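Learning to pick from a messy bin: a conversation with Sharon Owino

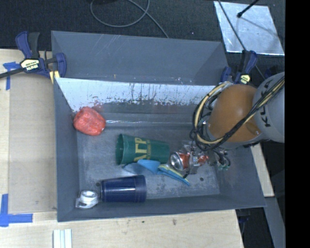
Starting with the bin

Sharon Owino has spent most of her working life on the question of how a robot arm should take hold of something it has never been shown. Her current project, Dramimus, is run from a ground-floor lab at Porcombe, and its first set of results was finished in September. We spoke over two long calls, the first of them at eight in the morning because the arm was booked from nine.

The task sounds small. Objects are tipped into a grey bin with sloping sides, and the arm has to lift them out one at a time. No model of the objects is given to it beforehand.

"People hear bin picking and think of a factory with a thousand identical brackets," she says. "That is a hard problem too, but the parts are all the same and you know their shape to a fraction of a millimetre. We wanted things that have nothing in common. A cup, a crushed can, a roll of tape. Something soft. The arm gets no warning about which is which."

The crushed can is the one she talks about most. A whole can is close to a cylinder and most grasping methods cope with it. Once it has been flattened, the outline seen by the depth camera is misleading, and the shiny parts return poor readings or none at all.

"You get a hole in the data exactly where you would like to put a finger. The older method treated a hole as empty space. So it would plan a grasp through the middle of the can, and down it went."

What was changed

The method in the Dramimus work treats missing readings as unknown. The planner scores each possible grasp twice, once as if the gap were solid and once as if it were open, and keeps only those that would be safe in both cases. If none is left, the arm does a short sideways push to shift the pile and looks again.

Owino is careful about how much credit to claim for this. Pushing before grasping has been tried by many groups. Her own part, she says, was working out when to stop pushing.

"If you let it, the system will push for ever. Each push gives it a slightly better view, so from its side there is always a reason to do one more. We put a limit of 2 pushes per object. After that it must try a grasp, even a poor one. That single rule did more for the overall time than anything clever we wrote."

The sloped walls turned out to matter more than the team had planned for. A cup lying on its side will roll until it meets a wall or another object, and an object against a wall leaves room for a finger on one side only. The first version of the planner gave up on these too early. The current one allows the gripper to come in at an angle, following the slope.

"I would have saved a month if I had looked at the bin instead of the code," she says.

The numbers

The main test had 1,053 grasp attempts, made with a collection of 18 household objects in changing mixtures. Of those attempts, 109 failed. Owino sorted the failures by hand from the recordings, and she thinks the sorting is the most useful part of the report.

Most were slips during the lift, where the grasp was in the right place but the fingers closed too gently. A smaller group came from two objects being taken as one. The rest she put down as "other" -- a label she dislikes but could not avoid.

"Some of them I watched again and again and I still can't say what happened. The object was held, then it wasn't. I would sooner write 'other' than make up a cause."

The same test was repeated at Grorkside, where a second group ran the code on their own equipment. They found the push limit helped there as well, though their arm was slower and the saving was smaller. They also found a fault in the way the software handled a lost camera signal, and it has since been mended.

Soft things

Soft objects remain the weak point. A gripper closing on something that gives way has no clear moment at which it can be said to be holding it, and the planner still relies on finger position to decide. The next stage, which the group calls Roman, will add a measure of force at the fingertips.

I asked whether that would mean starting the whole test again.

"Yes, all of it. You can't add a sensor and keep the old figures. The fingers weigh a bit more, they close a bit differently, and then you are comparing two different hands."

She expects the setting up to take longer than the test itself. The bin has to be clamped in the same place each time, and the camera calibration checked before every session. She does this herself when she can. The recordings and the failure list will be released together, with the "other" group left in.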